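# Two finger pads, one snack table

May 21, 2020
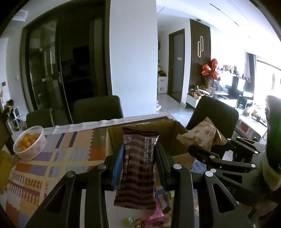
*Snack bar in the fingers, blue pad on the left, black ribbed pad on the right.*

I've been wanting to write this one up since March! The short version is that I had two kinds of finger pad for my hand-held gripper, couldn't decide between them, and ended up running one on each finger for a few weeks. I figured it would be a stopgap. Now I'm not sure I want to go back to a matched pair.

The gripper is the Tidard, the hand-held one with the parallel fingers and the black linkage arms. If you read my older posts you'll know I came to it from the Indo, which I liked a lot but which made my wrist ache after half an hour. The Tidard is bulkier out front, but the handle sits off to the side and my hand stays in a much more natural position. I can go through a whole table of stuff and still hold a coffee cup afterward.

Anyway, pads. The blue one is from Kuusk. It's rubbery and soft, and if you press a thumbnail into it, it takes a second to come back. The black ribbed one is from Trerska and it's a good deal stiffer. Both went on with the same two screws, although the Kuusk needed a thin shim behind it because mine came a hair too narrow for the slot. (I cut the shim from a yogurt lid. It's still in there.)

For test objects I went with snacks, because wrappers are the thing that has always given me trouble. Boxes are easy. A wrapper slides over whatever is inside it, so you can have a lovely firm hold on the plastic while the food does its own thing. Bars, crinkly bags, little wrapped candies, and mandarins for a change of shape. The job is simple: pick it up off the tablecloth, hold it upright, put it in the cardboard box.

I did 50 picks with Kuusk on both sides, then 50 with Trerska on both sides, and then I started mixing. What I noticed:

- **Kuusk on both sides** is wonderful on mandarins and on anything puffy. On flat bars it's a bit too friendly. The wrapper clings to the pad and the bar doesn't want to drop when I open the fingers.
- **Trerska on both sides** lets go cleanly every time, but I had to squeeze harder, and the small candies would shoot out sideways if I didn't catch them dead center. I found one under the cabinet two days later.
- **One of each** surprised me. The soft side settles against the wrapper and the ribs on the other side keep it from turning. Bars stand up straight between the fingers and stay there while I move, and the release is nearly as clean as with the stiff pair.

The tiny candies are still hard. Getting the fingertips down flat to the cloth is more about my angle than the pads, and the patchwork cloth bunches up if I push. I've been coming in lower and slower – it helps, but it's not a habit yet.

I keep a log of every pick since I got the Tidard, and it's at 1,383 now. The pivots feel as smooth as they did in the first week, which I really didn't expect from something this light. The only maintenance so far has been wiping the pads with a damp cloth every 30 picks, mostly for the Kuusk, which collects lint like crazy. When it's linty it grips noticeably worse, so if you buy one and think it's weak, clean it first!

Things I'd still like to try: swapping sides so the ribbed pad is on the left, a thicker shim so the Kuusk stands a little proud of the finger, and a full run with nothing but crinkly bags. Those bags are the most fun anyway. You close on them and the air moves around and for a moment you have no idea what you're holding.

If anyone has run the Trerska pads on an Indo, let me know how you got them to fit. Mine are too long by the width of a screw head, and I'd rather not take a file to them before I've heard from someone who has.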